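Section 6: Getting the arms up and the kitchen loaded

By now you should have the Fallance simulator installed and your licence key pasted in. If the launcher still says "Dastgate not found", go back to section 2, as nothing below will work until the Dastgate service is running. I lost a whole evening to that one.

6.1 Loading the room

1. Open the launcher and pick Scenes, then Mabuza Kitchen.
2. Leave the seed at 1,186. I've used it all through this guide, so your room ought to match mine.
3. Press Load and wait. The first load is slow (I go and put the kettle on), later ones are much quicker.
4. Choose the two-arm robot from the Robot menu and press Place.

Note: if the walls come up plain grey, the textures are still unpacking. Give it a minute before you start clicking things.

6.2 Raising the arms

1. Switch the view to Over Shoulder.
2. Press Home. Both arms should swing up and stop with the grippers pointing at the ceiling, fingers apart and nothing in them.
3. Check you can see a gripper on each side with the doorway between them. The view sits at a bit of a slant, so don't go fiddling with the camera settings to straighten it!
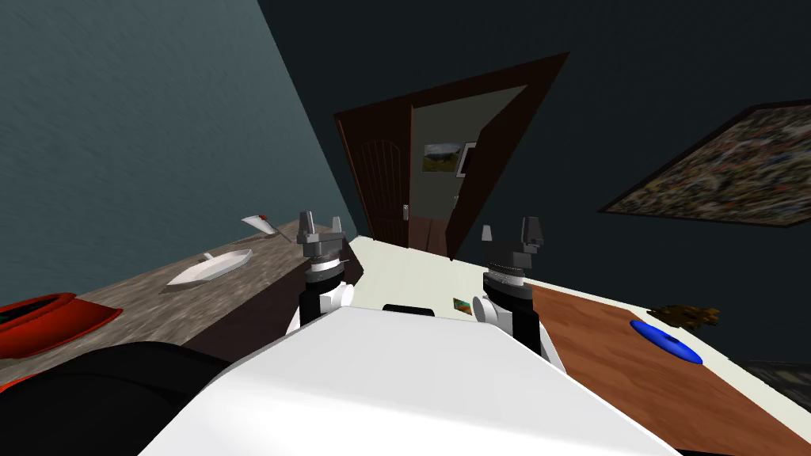
Objects and reach

The long counter is on your left, with the red bowl nearest and the white boat-shaped dish further along. I'd start with the dish. The wooden table on the right has the blue ring, which is a lovely thing to practise on once you've got the hang of closing the fingers gently.

1. Click the object you want, then press Set Target.
2. Press Plan. A green line means the arm can get there, a red one means it can't.
3. Press Run, and keep a finger on the space bar, which stops everything.

Caution: never press Home while a gripper is holding something. The arm takes the shortest way up and will happily drag your dish through the counter, and then you're reloading the room.

Boonsong Phetsri on the Destix forum suggests dropping the speed to 2 for your first few goes - I'd do the same. You can put it back up under Motion, Speed Limit.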